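Skernwood Community Help > Home and Workshop > Gadgets and Automation

Can a robot arm put small stuff away yet, or is it still all demo videos?

Posted by Veronica Onu, October 2022

I run a small refill business out of my garage. Every evening the packing table is covered with little bottles, caps and odds and ends, and they all have to go back into bins before I can start the next day. It takes me the better part of an hour and I hate it. My brother-in-law keeps sending me clips of robot arms tidying tables and says I should look into one. A dealer quoted me 4000 dollars for an arm with a two-finger gripper, plus 400 for "setup," whatever that covers. I'm not a programmer. Has anyone here gotten one of these to do a boring job, day after day, without standing next to it? I don't need it to be fast. I need it to be done when I come back from supper.

3 replies

Horațiu Husar

Short version: keep your money for now.

Longer version. I did maintenance in a bottling shop for years and I've spent a fair amount of time around arms, big and small. They're great when the same part shows up in the same place, facing the same way, all shift long. Your table is the opposite of that. You've got bottles standing up, bottles lying down, caps on their sides, and a bin that gets shoved a few inches every time somebody leans on the table. All of that is nothing to you and a whole project for the machine.

Look at the sort of job these things get practiced on. A bare gray tabletop, one small bottle standing by itself, a clear bin with another little bottle and a pale green thing already in it. Your table at six in the evening has a lot more going on than that.
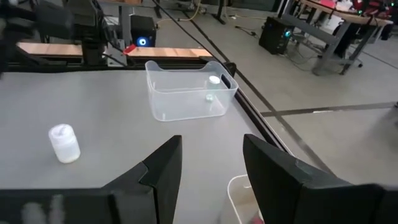
What I'd ask the dealer before anything else

Ask to bring your own bottles and your own bin. Dump them on his table yourself, don't let him arrange them, and walk away for an hour. If he says the lighting has to be right or the bin has to be a certain color, you have your answer. Clear plastic deserves its own test, by the way. A lot of camera systems have trouble with see-through walls, and a finger that catches the rim drags the whole bin along with it.

Then ask who comes out when it stops. "Setup" in my experience means a guy plugs it in and shows you the app. Get in writing what happens the first time you change bottle sizes.

And ask what it does when it drops one. Picking up is the part in the videos. I want to see it notice that the bottle rolled off the table and do something sensible about it. The ones I've been around just carried on closing on air.

Lucian Lungu

my cousin has a robot vacuum and it eats socks so I would say no

Domnica Vlad

I'm a bit less gloomy than Horațiu, but only a bit. We tried a rented arm at Neagu, the parts counter where I work, starting in March. It was supposed to sort returned fittings into trays. After three weeks it did all right with the big ones if somebody spread them out first. So we had a person spreading out fittings for a machine so the machine could put them in a tray, and you can guess how long the owner paid for that. The small ones it never got the hang of.

The research stuff does keep getting better and I wouldn't bet against it forever. But a lab has people who can fix things when it gets stuck, and you have you.

What I'd try for your table: a raised lip on three sides and a wide chute on the fourth, with the bin under it. Sweep everything off with your arm and sort only what needs sorting. Ours cost us a sheet of scrap and an afternoon. If your bottles have to stay upright it won't work, so say which kind you have.

Veronica Onu

Most can lie down, the pump tops can't. I'll try the chute for the rest. Called the dealer and asked about bringing my own bottles, and he said he'd have to check with somebody.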